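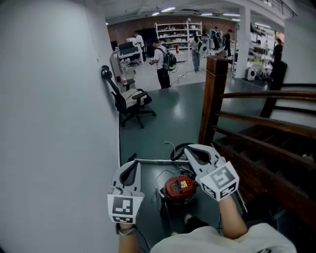

The hand grippers are finally out of the box and getting used at our shared workshop, and I have been grinning about it all week! If you've been following our little build (we call it Prastideo, don't ask me to pronounce it the same way twice), you know the idea is to teach a secondhand arm to do chores by having a person do them first, with a pair of grippers in their own hands. The chore we picked to start with is vacuuming. So there's the red canister vacuum down on the floor by the stairs, hose looped up, metal wand stretched out behind it, and a white gripper on each side ready to go. Those square black-and-white markers on top are the bits I fussed over the most. They tell the software where each gripper is, and my first batch was printed on paper so glossy that the ceiling lights wiped them right out. Matte paper, people. It costs the same.

The news part of this news item is that we've hit 1194 usable recordings as of Sunday night. The goal for the first round is 2597, which sounds like a number somebody sneezed onto a whiteboard, but it comes from how we split up the tasks and I've been told to stop arguing with it. We're not quite halfway. I thought we'd be done by February, and, well, we aren't going to be.

Vacuums are harder than I figured. Picking up a block is nothing, you squeeze and lift and there you go. A hose has opinions. You grab it in one place and it swings around from another, and with claws for hands you can't do that little wrist flick everybody does at home without thinking. My first 17 tries at picking up the wand went straight in the trash folder. I've gotten better since, though my forearms would like a word with me.

We've also changed how the sessions run. It used to be one person at a time while everyone else hung around eating chips, and now several of us can be on the floor at once as long as we keep out of each other's way. It's noisier and a lot more fun. The software side is a patched-together thing called Fluseo that sorts the recordings and throws out the ones where tracking drops. It's picky (too picky, I say), but the newest version finally stopped tossing everything done close to the stairs. 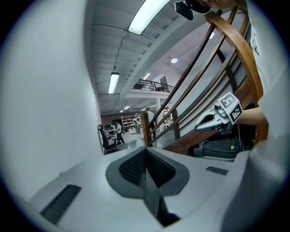
Eulalia Vergara

Speaking of the stairs, that corner is my spot now. The curved wooden handrail and the post at the bottom give the tracking plenty to hang on to, way more than a blank white wall does, and my recordings from there come out steadier than anything I did in the middle of the room. I like holding one gripper out in front of the staircase with its markers showing and swinging the other one around to check that the software still knows which is which. It mixed up left and right for 3 whole evenings before we found the typo. Mine, of course.

Next up is the jaws. The pad inside has a dotted mesh grip surface, and it does fine on the wand, but I want something softer for cords and cloth. I've got a couple of rubber samples coming from Bukhari, the supply place across town, and if one of them works I'll put the cutting template in the workshop folder so anybody can make their own set.

After the vacuum we vote on the next chore. I'm pushing for folding towels. The other camp wants loading a dishwasher, and they've given their plan a code name already (Narham), so I suspect I'm losing. Votes go on the sheet by the door, and you can come try the grippers any evening after seven. Wear short sleeves, the trigger likes to catch on cuffs.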